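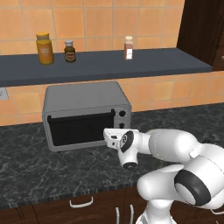
**Gewürze überm Herd – ja oder nein?**

Seit wir umgezogen sind, führe ich einen Glaubenskrieg mit meinem Schwager Prasert Siriwan, und den möchte ich hiermit in die Öffentlichkeit tragen. Er sagt, Gewürze gehören ins Dunkle, Punkt. Ich sage, was im Dunkeln steht, wird 1992 gekauft und beim Auszug wiedergefunden. Ein offenes Bord vor orangen Fliesen, darauf das schmale Glas mit dem rotbraunen Pulver, mehr verlange ich vom Leben nicht. Prasert behauptet, nach 60 Tagen Tageslicht schmecke Paprika nach Pappe. Wer hat recht? Bitte mit Begründung, er liest mit.

Forum | Küche & Vorrat | Suche | Registrieren | Hilfe

**Muskatnuss_Heidi schrieb:**
Dein Schwager. Tut mir leid. Licht, Wärme und Dampf sind für gemahlenes Zeug das Schlimmste, was man ihm antun kann, und überm Herd gibt es alle drei im Abo. Ganze Körner halten das eine Weile aus, gemahlener Paprika nicht. Der wird erst braun und dann egal.

**kellerkind schrieb:**
Egal ist er doch bei den meisten schon im Laden. Ich habe mein Kurkuma seit 7 Jahren offen stehen und lebe noch. Schmeckt nach gelb.

**Muskatnuss_Heidi schrieb:**
»Schmeckt nach gelb« drucke ich mir aus und hänge es in die Speisekammer.

**Prasert S. schrieb:**
Ich lese tatsächlich mit. Zur Richtigstellung: Ich habe nicht Pappe gesagt, ich habe Sägemehl gesagt. Und der Satz mit dem Ausziehen ist unfair, der Kreuzkümmel von damals war ein Familienerbstück.

**Borretsch schrieb:**
Kommt doch darauf an, wie viel ihr verbraucht. Wer zweimal die Woche Gulasch kocht, kann den Paprika meinetwegen aufs Fensterbrett stellen, der wird dort nicht alt. Wer sich nach einem Urlaub eine Gewürzmischung mit 460 Gramm zulegt, weil das Säckchen so hübsch war, braucht einen Schrank. Oder Freunde.
Ich selbst habe die Zosex-Dosen, blickdicht, Deckel schließt ordentlich. Hässlich wie die Nacht, aber der Majoran riecht noch nach Majoran.

**kellerkind schrieb:**
Zosex? Da ist mir nach einem halben Jahr bei zwei Deckeln die Dichtung rausgefallen. Nimm Kollura, die kosten das Doppelte und haben wenigstens keine Dichtung, die rausfallen kann.

**Borretsch schrieb:**
Eine Dose ohne Dichtung nennt man Becher mit Hut.

**Fliesenfreund (Themenersteller) schrieb:**
Danke für die rege Parteinahme gegen mich. Zum Einwand mit Dampf und Wärme: Bei mir ist unter dem Bord gar kein Herd, der steht an der anderen Wand. Der Titel war etwas großzügig formuliert, das gebe ich zu. Unter den Gläsern wohnt nur der Kleine für die Brötchen. 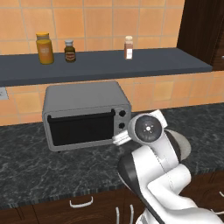

Minibackofen auf der Arbeitsplatte, darüber das Bord.

**Muskatnuss_Heidi schrieb:**
Ach so. Und der Kleine wird nicht warm, oder wie? Das ist ein Ofen. Warme Luft steigt nach oben, da hat sich seit meiner Schulzeit wenig geändert. Stell das Pulver wenigstens ans andere Ende.

**Fliesenfreund schrieb:**
Dann stimmt aber die Symmetrie nicht mehr.

**Prasert S. schrieb:**
Jetzt wisst ihr, womit ich Weihnachten verbringe.

**Borretsch schrieb:**
Kompromiss: kleine Menge nach vorn ins hübsche Glas, Rest dunkel und kühl. Nachfüllen, wenn leer. Und im Mai alles einmal aufmachen und dran riechen. Was nach nichts riecht, fliegt raus, ohne Abschiedsrede.

**Fliesenfreund schrieb:**
Das mit dem kleinen Glas mache ich. Prasert bekommt den Rest in Verwahrung, er hat ja Schränke.

Kommentare

*Pichit Thongsuk:* Bei uns in der Küche stand immer alles offen, allerdings wurde auch jeden Tag gekocht. Chili kaufe ich nur noch ganz und mahle selbst. Die Mühle von Birkett ist laut, macht aber ihre Arbeit.

*suppenkasper:* Und was ist mit Salz? Darf das wenigstens ans Licht?

*Muskatnuss_Heidi:* Salz darf alles.

Kontakt | Impressum | © Uvness Küchenforum | Nach oben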